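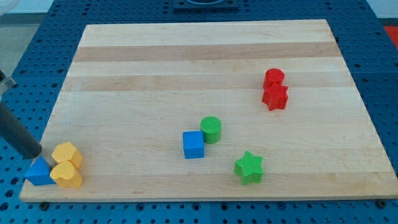

Fixing the early release fault on the sorting cell

Symptom: arm picks a block, lifts, drops it halfway to its spot. Worst on the hearts and stars. We lost 23 picks out of 300 this way before Theda Stöcker pulled the log.

What you need: hex key, a spare signal cable, the Clekel pendant.

1. Hit the e-stop. Lock out the power too – a paused program is not a stopped arm, and Pascal got his knuckles rapped finding that out.

2. Follow the signal cable from the wrist back to the base. Bend it gently at each clip. Look for flat spots or shiny jacket. Ours was pinched at clip 2.

3. Swap the cable. Leave slack at the elbow, more than you think. Tighten clips by hand only.

4. Power up, everyone clear of the table. Speed at 12 percent, teh default is way too fast for this.

5. Jog down over the blocks on the board and stop short. Watch the grip signal on the pendant. Flickers? Back to step 2.

6. Run the full set again, hearts first. Still dropping – leave it locked out and call Timo Grube. Dont raise the grip force to hide it.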